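Kitchen table voting: tips for Nolard citizens abroad

By Eero Miettinen

Treaty referendum is on and the papers have started landing. If you're a Nolard citizen living over here you get a postal pack, and the postal pack is fiddly. Last time 1000 overseas votes were thrown out, mostly for daft things. Unsigned slip, wrong envelope, jam on the barcode. So, some tips for doing it at home without wrecking it.

First, the question. Yes means the Pelkonen government signs the fishing and transit treaty with Tultport. No means it goes back to the foreign ministry and they start again, probably in January. I'm not telling you which. Read both leaflets, they're short.

Clear a space before you open anything. Kettle well away. Wash hands and dry them properly, the ballot paper is thin and it goes wavy if you so much as look at it with damp fingers.

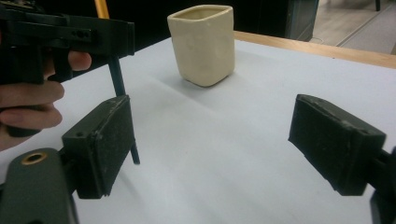
Your ballot slip is pale grey and the declaration is pale blue, and in a dim kitchen they look the same. Do it by the window. Sort by colour first, then lay them out side by side with a gap between so nothing gets tucked inside anything else. A white tabletop like that one is fine, though a pale slip can vanish on it, so put a dark tea towel or a tray down first. Patterned oilcloth is worse. Take the leaflets off altogether.

Pen: black biro. Not gel, it smudges when you fold. Try it on the back of an old bill first. Pencil is allowed in the polling stations at home but NOT by post, people get caught out by this every time.

Folding. Once across, print inside. Run a clean spoon handle along the crease if it springs open. Don't iron it (someone did).

Got the two envelopes muddled? Small one is for the ballot, big one for the declaration and the small one. If you've already licked the wrong one shut, don't steam it open over a pan. Ring the consulate and ask for a replacement, they will send one but it takes a few days.

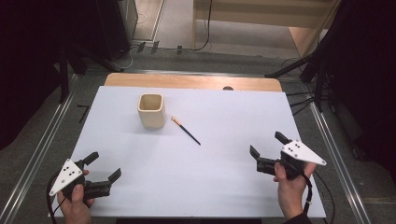 4 min read

Witness signature. Any adult who isn't on the same pack as you. Neighbour, someone from work, whoever. They sign the blue sheet only and they don't need to see how you voted — turn the ballot face down or seal it up first. Get their postcode while they're stood there, you'll only have to chase them for it.

Gum on these envelopes is poor. Damp sponge on a saucer, one wipe, then press under a heavy book untill it's flat. No sticky tape, the counting office treats tape as tampering. Glue stick is allowed if the gum has failed completly.

Sharing a house with other voters? Four packs on one table is asking for trouble. Do them one at a time and put each finished one in the hall before starting the next. Names on the outside must match the declaration inside or both get binned.

Copies. Photograph the declaration if you like, but not the ballot. That's an offence under Nolard law wherever you happen to be living.

Posting. Has to reach the consulate by Fri 1 April, and that means in their hands, postmark doesn't count. Leave it a week. Ask for proof of posting at the counter — it's free — and keep the reciept in the drawer with your passport.

Spoilt one? Write SPOILT across it and send it back with the replacement form. Don't put it in the recycling.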